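Conutus linen trial, Gratthorpe site - progress to end of October

Laundering of the fleece sheets continued under the agreed schedule. Two wash temperatures are being compared, and 100 cycles are planned for each. Pilling is graded after every tenth cycle by Conceição Azevedo.

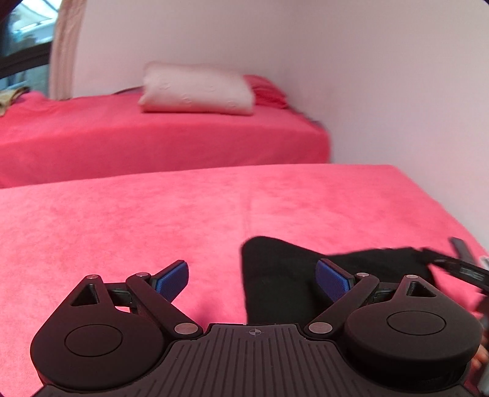

Shrinkage stayed within tolerance at the lower temperature. The higher setting exceeded it in length only - width was unaffected. Aguiar has supplied replacement stock, delivered three days late. Spending is on budget. Tensile results go to Nuno Gouveia on Friday.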